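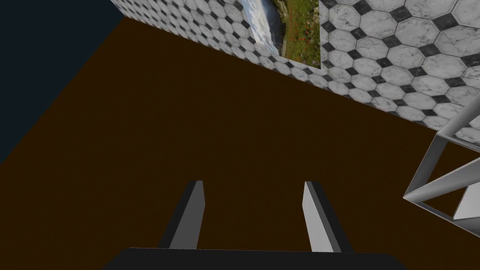 Budgeting for a robotic manipulation cell

Budgeting for a robotic manipulation cell is the process of estimating and scheduling the money needed to buy, install and run one or more robot arms with their grippers, controllers, sensors and software. The term cell covers the arm and everything within its reach, including the table or work surface, guarding and fixtures. In research and light assembly settings the process usually begins in simulation, before any hardware is ordered.

Contents
1 Scope
2 Simulation stage
3 Cost categories
4 Gripper selection
5 Scheduling and payment
6 The Bullcombe plan
7 Criticism
8 See also

Scope

A cell budget is normally divided into capital cost and running cost. Capital cost covers items bought once and kept for several years. Running cost covers power, spare parts, service contracts, software renewals and staff time. Buyers who treat the arm as the whole purchase tend to underestimate the total, as mounting hardware, cabling, safety equipment and integration labor are often quoted separately.

Leased cells follow a different pattern. The monthly payment may include service but exclude grippers, which are classed by many suppliers as wear items.

Simulation stage

Simulation is used to check reach, gripper clearance and camera placement against a proposed layout. A typical test scene holds a work surface, a gripper with two parallel fingers, and a small number of fixed objects such as an open metal rack. Walls and decoration, for instance patterned tile or a framed landscape, may be added where vision software is to be tested against a varied background. Plain surfaces with even lighting are quicker to render but give little information on glare and shadow.

The costs at this stage are mainly licenses, a workstation with a suitable graphics card, and the hours needed to build the scenes. Physics settings for contact and friction take more time to tune than room geometry. A scene that looks correct can still give poor estimates of grip force, and force figures taken from simulation are not generally accepted as the only basis for a purchase order.

Cost categories

Arm and controller. Priced together in most quotations. Payload and reach are the main price drivers. Payload must cover the gripper and its mounting plate as well as the part being handled.

End effector. The gripper, its fingers, the coupling and any tool changer. Custom fingers are quoted per pair.

Sensing. Wrist and overhead cameras, force sensors, mounts and calibration targets.

Work surface and fixtures. Tables, racks, trays and locating pins. A table intended for office use may move under the arm and is usually replaced.

Safety. Risk assessment, emergency stops, fencing or scanners, and floor marking. The assessment is repeated when the gripper or the layout changes.

Integration. Labor for wiring, programming and acceptance testing. Rates are hourly or fixed. Fixed rates require a written list of tasks the cell must perform.

Training. Often omitted from first drafts. Operators and maintenance staff are trained separately.

Contingency. Held back for items that were not foreseen.

Gripper selection

Parallel two-finger grippers are common in first purchases. They are simple to model and to program, and their fingers can be exchanged without replacing the drive unit. The relevant figures are stroke (the change in opening between the fingers), grip force, closing speed and finger length. Stroke should be compared with the widest part to be held, plus an allowance for position error.

Vacuum grippers suit flat, sealed surfaces and need an air supply or an electric pump. Open wire or bar structures give a suction cup little area to hold, and are normally handled with fingers or hooks. A buyer whose parts include both kinds may need a tool changer, with matching plates on each tool.

Scheduling and payment

Suppliers commonly ask for a deposit at order, a second payment on delivery and the balance on acceptance. Acceptance should be defined by a test on the buyer's own parts. Lead times differ by item, and the longest one sets the installation date. Electrical work and floor preparation can go ahead during this period.

The Bullcombe plan

A small worked case is the plan drawn up for the Bullcombe workshop by Nazanin Dehghan and Parviz Talebi, dated August 22, 2024. It covered a single arm and a two-finger gripper, with installation set for December. Integration was allotted 25 percent of the capital budget, sensing 13 percent and contingency 20 percent. The remainder went to the arm, gripper, table and safety equipment.

Two integrators, Rovus and Rostami, submitted quotations. Rovus asked for a deposit of 30 percent. Rostami asked for 20 percent but left training out of its price. The plan compared both on total cost through the end of the first service contract.

Criticism

Setareh Asadi has argued that fixed percentage splits hide the cost of changing parts after installation, and that each expected changeover should be priced as its own line. Marcelino Pacheco has objected to counting simulation hours as overhead, which makes physical trials look more expensive by comparison.

See also

End effector
Acceptance testing
Total cost of ownership
Risk assessment (machinery)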